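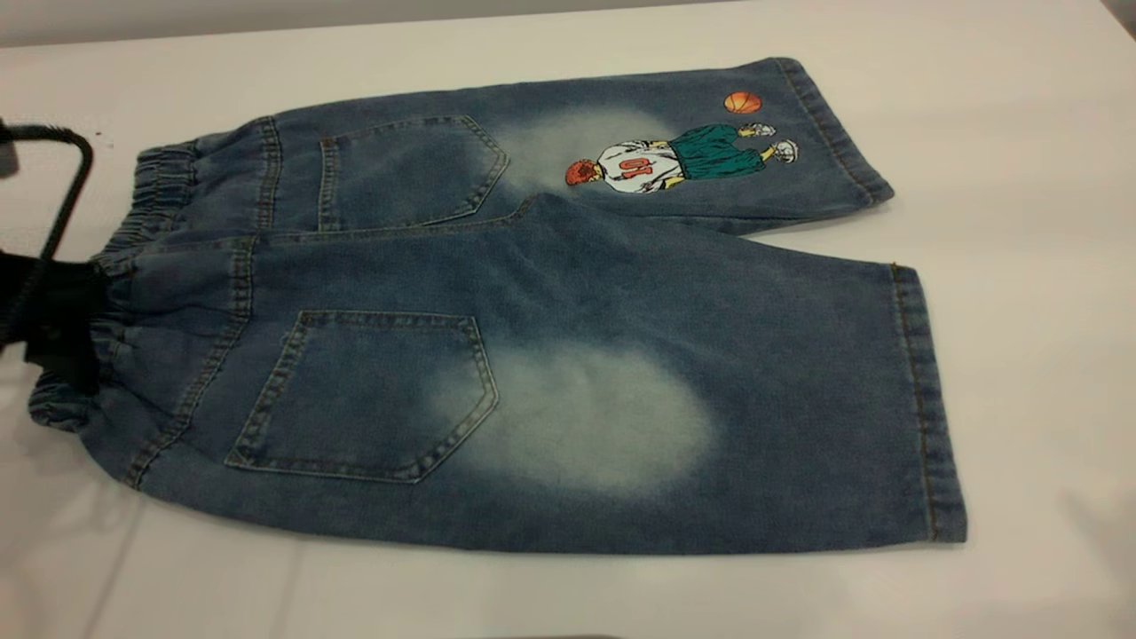 I had been meaning to get out to Undham since April, when Juniper Tran first wrote to tell me that the folding cell was up and running and that I was welcome to come and look at it any morning I liked, provided I wore flat shoes and didn't mind weak coffee. Well, I don't mind weak coffee, and I finally went, and I stayed a good three hours longer than I had any right to.

Ladefoged handles returned children's clothing for a handful of shops. Parcels come in at one end of the building, get opened and looked over, and the good pieces are folded, bagged and sent back out. Most of the folding is still done by hand, by people so quick that it made me a bit ashamed of my own linen closet. But over by the loading doors there is one cell that does it with a pair of arms over a white table, and that was what I had come to see.

Juniper looks after it. She calls it Ista, which is the name painted on the side of the cabinet, and she talks to it under her breath the way my father used to talk to his tractor. She starts at six, before the first parcels are opened, and she let me follow her through the whole morning routine.

The table comes first. She wipes it down with a barely damp cloth and then a dry one, all the way into the back corners, and she is fussier about it than you might expect! Lint is the great enemy. Denim sheds blue fuzz all day long, and if it builds up on the white top the camera starts to see an edge where there isn't one. Then she takes the finger pads off, looks at them under a lamp, and puts them back or changes them. The pads on the left arm wear faster than the ones on the right, and she has a theory about this involving waistbands that I promised to pass along and will now try to.

A grown-up's trousers, she says, have a nice flat waist, and you can take hold of it more or less anywhere. Children's things are gathered on elastic, so the cloth at that end is all ripples and a good deal thicker than the legs. If the fingers close too lightly they pick up the top of one ripple and drop it again. Too hard, and they drag the whole garment along the table. She spent most of the spring getting that setting where she wanted it, going back and forth on the little handheld panel, and she still keeps a paper notebook of every change with the old value next to the new one.

The test piece she likes best is a pair of denim shorts with a basketball player on one leg, a red-haired fellow in a white 01 jersey and great big teal shorts of his own. She lays them back side up, so the two patch pockets are showing. There is a faded patch beside each pocket, and those pale places gave her fits in the early weeks, as the software kept taking the big one for a bit of bare table. The cure was a duller setting on the overhead lights and a long afternoon of teaching it with faded denim of every sort. The player is handy too, because he sits down near the hem, and she can tell at a glance from across the room which leg has been turned over.

The counter on the panel read 2,081 when I arrived, which is garments folded since the last full service. She does a smaller check every 50 pieces, mostly a look at the cables where they bend at the elbow, and it takes her 2 minutes if no one is asking her questions. It took rather longer with me there.

We also had a proper stoppage, which I confess I was hoping for. A little before ten the right arm halted with its elbow in the air and a code 32 came up. Juniper locked the cell off, opened the gate and found a loop of thread wound round the wrist joint. She worked it free with a crochet hook she keeps on a string, moved the wrist by hand both ways, and started it up again at quarter speed.

The people from Staltance, who built the cell, come by twice a year to check the calibration, and she is saving up a list for them. At the top of it is a better cover for that wrist.

If you'd like to go yourself, write to the front office at Ladefoged and ask for a morning. Parking is behind the building, and the door you want is the green one by the bicycle rack.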